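Rustura Street Community Kitchen, minutes of the July get-together

Hi all, Clotilde Pruvost here, on minutes again because I made the mistake of bringing a pen. We kicked off at 7:10 pm once the side door was unstuck. Apologies came in from the Kwiatkowski family, who are down with colds, all of them at once, poor things.

Last month's minutes
Accepted, with one fix. I wrote that the soup night was free. It was by donation. Sorry!

Money
We have $1318 in the account, which is better than I expected after the fridge repair. Of that, $600 is the neighbourhood grant and can only go on equipment, so please don't ask me to buy flour with it (I did ask, they said no). The winter raffle brought in $87. I thought that was a bit sad for the amount of shouting we did out the front, but the weather was rotten and people wanted to get home.

The oven
Long chat about this one. The left-hand oven still runs hot at the back and the scones on that side come out a very different colour to the rest. Basteck will come and look at the thermostat, but they can't give us a day yet. Until then, turn your trays halfway through and don't use the bottom shelf. I've taped a note to the door. If the note falls off, please put it back instead of leaving it on the bench, where it got buttered last time.

Preserving day
Everyone's keen! We're doing marmalade and a green tomato relish, if we can get the tomatoes. Jars are the sticking point. Jikby has a good price on the medium size but you have to take a full pallet, and I can't see where we'd store one. I said I'd ask whether they'd split it with the school canteen. In the meantime bring clean jars with lids that fit, and no pickle lids please, the smell never leaves.

We argued for a while over peel, thick or thin. Thick won by a show of hands. I'm still a thin person and I'd like that in the minutes.

Drawers and utensils
The second drawer is a disgrace and I include myself in that. We agreed that steel tools go in the top drawer, wooden spoons in the crock, and anything you brought from home gets your initials on it or it becomes ours. I'll make proper labels.
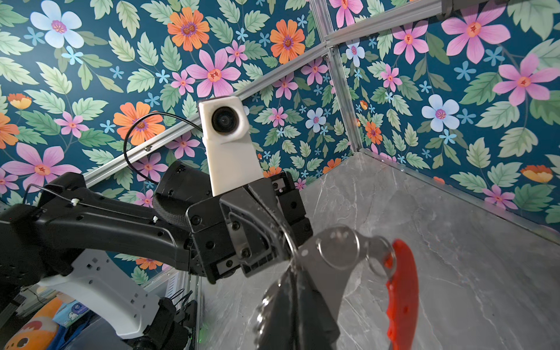 Stainless steel kitchen tool, held in the gripper.

Any other business
The tea towels need a wash roster. I'm doing the first lot, so two names for August would be lovely. Somebody left a blue raincoat on the hook by the pantry and it's been there since Easter.

Still to do
Me: ring Basteck, email Jikby, drawer labels.
Everybody: jars, and ask your neighbours about green tomatoes.

We wrapped up at 8:35 pm and finished the lemon slice. Next meeting is same time next month, and please use the side door.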